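About Griltitz

Griltitz is a laundry and linen rental company. We wash, press, repair and deliver tablecloths, napkins, aprons, kitchen towels and bed linen for restaurants, small hotels, rental halls and care homes. We also take in household laundry at the front counter.

How we started

Brenda Navarrete opened the shop on Mercado Street with 2 washers and a secondhand flatwork ironer. Her first accounts were a diner and a funeral home. She did the washing at night and the driving in the morning, and the counter was open from noon until six. When the bakery next door closed, we took over its space and knocked through the wall. The old bakery is now the folding room.

Ekaette Ogunleye joined as a presser and now runs the plant. Brenda still handles new accounts and most of the billing. If you call before 9 a.m. you will probably get one of them on the phone.

What we do

Rental accounts. You choose a weekly quantity and we own the linen. We bring clean stock, pick up the soiled bags, and replace pieces that wear out in normal use. Burned, cut or missing pieces are billed at the price on your rate sheet. The minimum for a rental account is 200 pieces a week, in any mix.

Customer-owned goods. You own the linen and we clean it. Everything is tagged with your account number on the hem and kept apart from rental stock from the time it comes in.

Event orders. We carry white, ivory, black and navy in all standard table sizes. Other colors can be ordered, but please give us three weeks. The largest event we have supplied was a wedding at Geronitz Hall, for 375 guests, with two changes of napkins.

Counter laundry. Wash and fold is priced by the pound. Comforters, curtains and wedding dresses are priced by the piece. We do not dry clean. We send dry cleaning out and it takes four working days to come back.

Where we deliver

Our trucks cover Aton, Geronitz and the towns along the river road as far as the county line. Routes leave at 5:30 a.m. Most restaurants get their linen before the kitchen opens, and hotels are usually later in the morning. There is no delivery charge on rental accounts. Event orders outside Aton carry a flat fee, listed on the quote.

Snow days are the exception. If the river road is closed we call every customer on the route and go out as soon as it opens.

How we work

Table linen is sorted by soil and color and washed separately from kitchen goods. Bar mops and grill towels have their own machine. Linen from care homes is handled in a separate room with its own carts, and the clean side and the soiled side do not share a door.

We use unscented detergent unless an account asks for something else. Starch is light on napkins and medium on tablecloths. Tell us if you want it different and we will put it on your ticket.

Two people do mending full time. A tablecloth with a small hole is patched if the patch will not show on the table, and if it will, the cloth is cut down for napkins or rags. In our last full year they repaired 2,556 pieces.

Working here

Jobs are posted on the front window and at the counter. Most people start in sorting or folding and learn the ironer after that. Shifts run from 4 a.m. to noon and from noon to 8 p.m. We close for one week in February to service the boiler, and the whole crew is paid for that week. Rental customers get a double delivery the week before.

Visit or call

The counter on Mercado Street is open from 7 a.m. to 6 p.m. Customer parking is behind the building, through the alley. For a rental quote, please have ready the number of tables or beds, your opening hours, and a rough idea of what you use now.

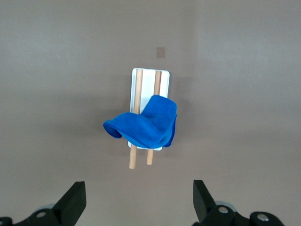
Ana wrote to say that the ivory napkins came back a shade closer to white than the set she rented last spring, and asked whether she could still get the older color for a party of sixty. We have some of it left, and her order is on the shelf.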